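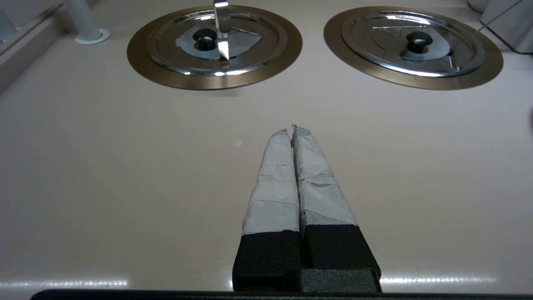 Countertop in the teaching kitchen, Kiletti Building

About the Moltside School of Cookery

Home / About / Who We Are

The Moltside School of Cookery is an independent, nonprofit school offering full-time and part-time instruction in cooking, baking, and household management. The School was founded in 1922 and has taught continuously in the town of Moltside since that year. It admits adults of any age who hold a high school diploma or its equivalent, and it offers a separate program of evening courses for which there are no entry requirements.

The School enrolls 122 full-time students in the current academic year. Instruction is given by a faculty of 29, most of whom have worked in restaurants, bakeries, hospitals, or school meal service before coming to teach.

Our Purpose

The School exists to teach people to cook well, safely, and without waste. Its founding charter speaks of "plain food properly made," and the phrase still guides the planning of the curriculum. Students learn stocks, breads, vegetables, and simple cuts of meat before they move on to richer or more decorative work. A student who completes the first year is expected to be able to plan a week of meals for a household or a small institution, buy the ingredients within a set budget, prepare the food on time, and leave the kitchen in good order.

The School does not rank its students against one another. Practical work is marked against written standards which are given to every student on the first day of term.

History

The School began as a series of afternoon classes held in two rented rooms above a dry goods store on Hirkham Street. The first classes covered bread, preserving, and the care of the sick at home. Students brought their own aprons and knives and paid by the lesson. The earliest account book, which is kept in the School's library, records purchases of flour, lard, coal, and a large quantity of string.

Demand soon outgrew the rooms on Hirkham Street, and the School moved to a former laundry near the river. The building was drafty and the floor sloped toward the drains, but it had hot water in good supply and enough space for long worktables. The School remained there for several decades. Older graduates still refer to the period as "the laundry years," and the name has been adopted for the annual gathering of those who studied in that building.

During the years of rationing, the School gave public demonstrations on cooking with limited sugar and fat. The recipe sheets printed for those demonstrations were later collected into a booklet, which was reissued several times and remains available from the School office. A number of its recipes, including the barley soup and the steamed carrot pudding, are still prepared by first-year students.

The School moved to its present location when the Kiletti Building became available. The building had served as a grammar school and required considerable work, including new gas and water lines and the removal of several interior walls. Rusu Hall, which houses the bakery and the library, was added later on the site of the old playground. The two are joined by a covered walkway, and students will find that it is the coldest part of the campus in winter.

Programs of Study

Diploma in Cookery. This is the School's main program. It is completed in two years of full-time study, each with 40 weeks of instruction. The first year is the same for all students. In the second year, students choose between restaurant cookery and institutional cookery. Both courses of study include a placement with an outside kitchen.

Certificate in Baking. The Certificate is a one-year program covering yeast breads, quick breads, pastry, and cakes. Classes begin early in the morning, and applicants should consider whether they have reliable transportation at that hour. Bread made by students is sold from the side door of Rusu Hall on teaching days until it is gone.

Household Management. This part-time program has been offered in one form or another since the School's founding. It covers meal planning, budgeting, food storage, basic nutrition, and cooking for young children and older adults. Many of those enrolled are caring for a family member. The School has set the timetable with this in mind, and students may make up missed sessions in a later term at no added cost.

Evening Courses. Short courses are offered to the public in fall, winter, and spring. Subjects change from year to year. Recent offerings have included knife skills, pies, cooking for one, pickles and preserves, and an introduction to dried beans that has been repeated at the request of those who could not be placed in it the first time.

How We Teach

Classes at the School are held in the kitchen wherever possible. A typical session opens with a demonstration by the instructor, followed by individual or paired work, tasting, and cleanup. Cleanup is a graded part of every practical class. Students are expected to remain until the instructor has released the whole group.

Written work is modest in amount but is taken seriously. Each full-time student keeps a kitchen notebook in which recipes, quantities, timings, and mistakes are recorded by hand. Notebooks are reviewed twice each term. The School has been asked on occasion whether notebooks may be kept in electronic form, and it continues to prefer paper for use near water and heat – students with a documented need for another format should speak with the Student Office.

Tasting is also taught as a skill. Students learn to describe salt, acid, sweetness, and texture in ordinary words and to say what a dish lacks. Students with allergies or religious or personal dietary practices are fully welcome in all programs. The faculty will arrange other tasks or ingredients where a recipe cannot be tasted, and no student's grade is affected by such an arrangement.

Facilities

The Kiletti Building contains the main teaching kitchens, the demonstration room, the student lockers, and the administrative offices. The demonstration room has raised seating and is used for public lectures as well as for classes.

Rusu Hall contains the bakery, the dry storage rooms, and the library. The library holds cookbooks, trade manuals, menus, and the School's own records. Members of the public may consult the collection by appointment. Books may not be taken into the kitchens.

The School also maintains a kitchen garden on the south side of the campus. Herbs, salad greens, beans, and squash are grown for use in class. All first-year students take a turn in the garden, and they should bring suitable shoes.

The Kiletti Building and the ground floor of Rusu Hall are accessible by ramp. The upper floor of Rusu Hall is reached only by stairs at present. Library materials kept on that floor will be brought down on request.

Governance and Funding

The School is governed by a board of trustees, which meets four times a year and is responsible for the School's finances, property, and general policy. The head of school is appointed by the board and directs the academic program. Faculty and students each elect one member to attend board meetings.

Tuition covers the greater part of the cost of instruction. The remainder is met by income from the evening courses, the sale of bread and publications, the rental of the demonstration room, and gifts from graduates and friends of the School. The School accepts no payment from food or equipment makers in return for the use of their products in class.

Financial Assistance

The School wishes no qualified applicant to be turned away by cost alone. Grants are awarded each year on the basis of need, and a small loan fund is available to enrolled students for the purchase of knives, shoes, and uniforms. Loans are free of interest and are repaid in the year after the student leaves. Application forms for both may be requested from the Student Office and should be returned with proof of income.

Our Place in the Community

The School has close ties with the town and the surrounding county. Second-year students in institutional cookery prepare a weekly lunch for older residents, served in the ground floor dining room. The meal is open to anyone of retirement age, and a place should be reserved by telephone by noon on the day before.

The School also lends its stockpots, trestle tables, and serving dishes to local groups for public events. Items must be returned clean and dry. Requests should be made well in advance, particularly for the months of summer, when the larger pots are much in demand.

Visiting the School

Visitors are welcome during term. Prospective students may tour the kitchens and sit in on a class by arrangement with the Student Office. Closed-toe shoes are required in all kitchens, and long hair must be tied back. Parking is available behind the Kiletti Building and is entered from Hirkham Street. The front drive is reserved for deliveries until midmorning.

Questions about admission, evening courses, or use of the library may be directed to the Student Office by mail, by telephone, or in person during office hours. The office is closed between terms, and letters received in that period are answered in the first week of the new term.

Page last reviewed May 19, 2022

Admissions
Evening Courses
Library
Support the School
Contact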